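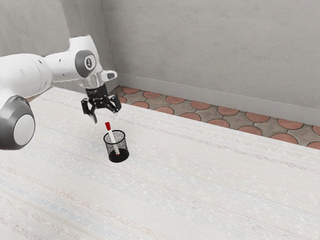 News from the Fotbridge robot club

It has been a busy start to the year for those of us who meet upstairs at the Fotbridge library, and I have been promising a proper report since September, so do put the kettle on (it may run to more than my usual few lines).

Our big project this term is called Urkum. The task sounds so simple that one of our parents laughed when I explained it at the door: a robot arm has to take a marker out of a desk pen pot, and then put it back again. That is the whole of it! We are doing everything in simulation, so all our members need is one of the club laptops and a good deal of patience, and the younger ones have taken to it wonderfully. They work in pairs, one writing the moves and the other watching the screen and calling out when the fingers are coming down in the wrong place, and then they swap over, usually with some grumbling.

By the last meeting before half-term we had logged 328 tries between us, and 96 of those ended with the marker lifted clear of the pot. I was delighted with that, and so were they. Most of the others went astray over the angle, as a marker that leans against the rim wants a different approach from one standing up straight, and it took us a good two weeks of arguing to agree on how to write that down.

We have also been learning what the arm's helper needs to know about the pot itself. The mesh has caused more discussion than anything else, and one pair of our nine-year-olds spent an entire session changing the viewpoint to see what the pattern did when they moved closer.
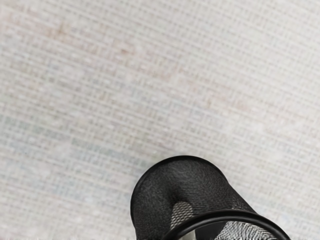 The mesh pot close up, with its wavy patterns.

The next step is the Villaseñor Cup, where we shall be entering 2 teams for the first time. Entry forms are due back by 10/21/25, please, signed, and in the blue tray by the door.

We have 9 laptops now, thanks to the bring-and-buy, but could always use another mouse or two if you have any in a drawer.

Comments

My daughter talks about nothing but pen pots at tea. Thank you all for your patience with her!

Is the Cup open to the under-tens, or just the older group?

Both, as long as the form is in. See you at the next meeting.

We have two spare mice, both with the Zornum label on. I'll drop them in.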